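Minutes of the crate and small parts meeting
Urnoston store, packing side, Wednesday, 14:00

Present: Ming-te Lam (chair), Declan Prendergast (goods in), Lehtinen (stock), and the writer of these minutes.
Apologies: the night shift leader. He sent his points by note and they are taken under item 3.

1. Minutes of the last meeting

Accepted with one correction. The number of crates on order from Brudura is 70, and it was written as 50. Declan asked that the corrected paper is put in the folder by the door, because the old one was already copied.

2. Blue crates and the roller lanes

Ming-te reminded us of the rule for the lanes. Empty crates wait on the rollers, one behind the other, with the hand grip facing out. They are not to be stacked on the floor at the end of the shift. Lehtinen said that the dark side rail is scuffed and dusty along its length and wished to have it wiped weekly. Declan will add it to the cleaning list, together with the roller track. The white rollers themselves need only a dry brush.

It was also asked if the parallel lane could be used for returns. No decision. Ming-te wants first to see the new shelf plan. 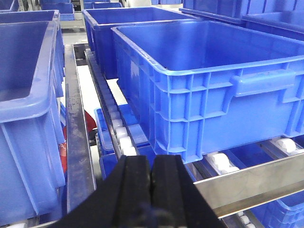 3. Sorting of the cylinders

The night shift note says that tubes and other cylinders are sometimes put into the same crate. Lehtinen explained the present system -- one kind for each crate, and the crate is changed when the kind is changed. The orange-brown tubes with 4680 printed in white go on their side and not on end. A tube put down in the wrong crate must be moved at once, also when there is only one.
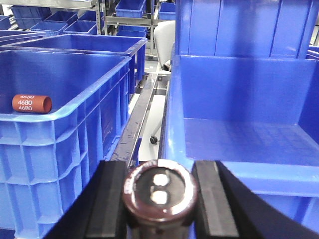
Declan found the rule good but said it is not written anywhere that a new person would look. Lehtinen will write it on one page with large letters. The page from Cludavis was considered too long for this purpose, and two of us had not read it to the end.

The stock sheet shows 1016 pieces and the shelf count gave 192 less. Lehtinen believes that one delivery was entered twice. She will compare the papers and report next time.

4. Things left outside the crates

Small items are still being left outside the crates. Ming-te asked everybody to look over the carpet and along the raised border before going home, and to pick up the bits of lint as well. The cardboard boxes behind the border may stay until the end of October. After this they go flat to the recycling.
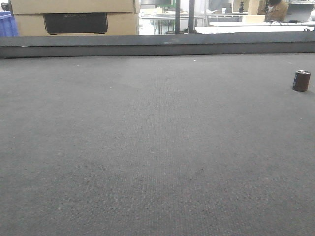

Item 4: small can standing on the carpet, cardboard boxes behind the border.

5. Other business

Declan asked for a second trolley. Ming-te will ask for the price.

Actions
Declan: cleaning list, corrected minutes in the folder.
Lehtinen: one-page rule, delivery papers.
Ming-te: shelf plan, price of trolley.

The meeting closed at 14:50. Next meeting in the same place, date to be sent by Ming-te.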